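Search this site
Enter keywords
Go

Kirndale Teleoperation Group
Minutes, April 19, 2020

Present: Afroza Talukder (chair), Asanka Sarkar, Ute Voß, Anoma Howlader (minutes)
Apologies: Fathima Kodikara, who sent a list of complaints in her place. See item 3.

1. Previous minutes
Accepted, after Asanka asked that "argued" be changed to "discussed." Afroza argued against this. Changed.

2. Drawer task
Asanka reported 63 demonstrations saved out of the 1000 promised to Patwary by July. Ute did the division aloud and was asked to stop.

The pull knob remains the hard part. It is small, and an operator wearing the Lisen gloves feels nothing when a finger touches it. Asanka goes in low with the index finger out and the thumb underneath. Ute prefers to come from above and considers Asanka's way "sneaky." Both may continue, provided each run is logged under the operator's name, so the training set has two clear habits in it and no blurred average of them. 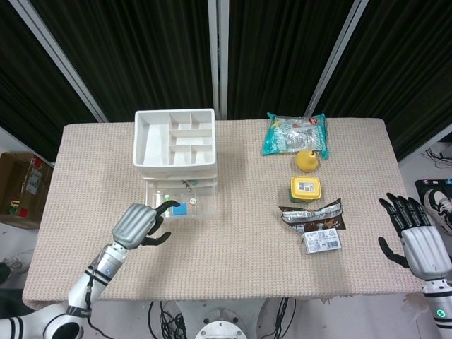 Left hand coming up to the clear drawer, blue block inside. Right hand parked over the table edge.

Agreed that the idle hand stays up and clear of the snacks for the whole run. Operators forget they have a second arm, and the policy learns the forgetting very faithfully — see last month's pear.

3. Fathima's list
Read out in full, at her request. Main points: resets take longer than the runs; the headset slips after 45 minutes; the Clidov software still asks "Are you sure?" when saving but not when deleting. Anoma to write to Clidov again, more coldly.

4. Object set
Ute wants to swap the pear for something that does not roll. Afroza said rolling was the point. Pear stays. Snacks in the object set are not for eating, and this is now minuted for the second time.

5. Any other business
Operators to be limited to 7 runs before handing over. Asanka abstained, being on his eighth at the time of the vote.

Next meeting to be set once Fathima is back.

Recent items
Glove calibration notes
Reset checklist, drawer task
Who has the spare headset
Minutes archive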